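Foreign News at Home: Tips for the Kitchen Table Diplomat

Posted 21st October by Kiprono Makori
Filed under: Paper, Walls, Radio, Snacks

Plenty of households have one person who follows peace talks the way other people follow baseball. In our house it's me. Over the years I've put a map through a plaster wall, ruined a tablecloth with a leaking marker and fallen asleep on a ceasefire. What follows is meant to spare your furniture.

Hanging the map

Buy a laminated map if you can afford one. If you can't, buy the paper kind and stick clear shelf liner over it, starting from the middle and smoothing outward with a dry dish towel. Start from a corner and you'll get a bubble, and the bubble will settle on the one country you care about.

Don't use thumbtacks for front lines. They fall out, and somebody always finds them with a bare foot. Small sticky notes cut into strips do the job and come off clean. Borders that are in dispute get a dashed line in wipe-off marker. My map (a Mohamedi wall sheet, 67 inches across, bought before I measured the wall) has so many dashes in one corner that it looks basted for sewing.

Wet-erase markers are better than dry-erase on a wall you brush past. Dry-erase will rub off on a sleeve, and I once lost an entire mountain province to a cardigan.

Clippings

Newspaper yellows fast in a kitchen. Keep clippings away from the stove and out of the sun, and write the date on each one in pencil before you cut it out. You'll tell yourself you'll remember which summit it was. There have been a lot of summits, and the handshake is always the same.

I use shoeboxes, one per region, with cardboard dividers made from cereal boxes. At last check I had 284 clippings in the Middle East box and nine in the one for the South Pacific, which says more about my newspaper than about the South Pacific.

Glue sticks dry out if stored on their sides. Stand them up, cap down. For anything you want to keep past the next change of government, use photo corners and leave the glue out of it.
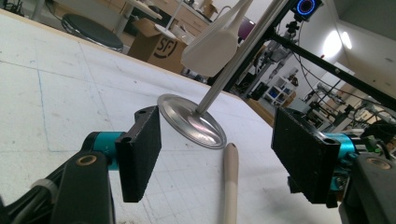 Black foam pads over a white work table.

A table you can spread out on

A pale surface is easier on the eyes for long reading. You'll also find the scissors sooner. If your table is dark, a white shower curtain liner cut to size makes a decent cover. Newsprint smudges wipe off it with a little dish soap and warm water. On painted wood, try a damp cloth first and leave the scrubbing sponge in the sink, where it can't start anything.

Keep the reading lamp on the opposite side from your writing hand. Put the coffee on a separate stool. I don't care how careful you are. A full mug and an 80-page sanctions report should never share a table.

The radio

Overseas broadcasts come in best near a window and worst next to the microwave, the dimmer switch and whatever your phone is charging on. Before you spend money on an antenna, unplug things one at a time and listen. In our kitchen the culprit was the Jimonon under-cabinet light, which buzzed straight through every foreign minister until I took it down in July.

A length of insulated wire clipped to the radio's antenna and run along a curtain rod helps a good deal. Keep it indoors, and unclip it when there's lightning. Use a clothespin to hold the slack so the cat doesn't join in.

Take the batteries out of any radio you only use in emergencies and tape them to the back in a sandwich bag. Corroded contacts can sometimes be rescued with a cotton swab and a drop of white vinegar. Let them dry completely before you try again.

Food for late negotiations

Talks run long. They're announced for the evening and the statement comes out after midnight, and it says the sides have agreed to keep talking. Plan on something that holds. Lentil soup on the lowest burner will put up with 30 minutes of delay or four hours of it. Nachos won't survive an opening speech.

If you're having people over, ask them not to bring opinions on a country they can't find on the map. I tried this once at the Altidwood branch of our reading group and we had a very quiet evening with a lot of leftover soup.

Arguments at the table

Keep an atlas within reach and an egg timer next to it. Three minutes each, then pass the bread. The timer should be the loud kind. My brother-in-law in Dulby can get from a fishing dispute to the fall of Rome in one breath, and a gentle chime goes right past him.

What to throw out

Old almanacs, yes, apart from the ones with good maps. Printed-out live blogs, always. I found a bag of them in the hall closet this spring, 950 pages, and used them to start the grill. They burned unevenly. Crumple them first, and take the binder clips off.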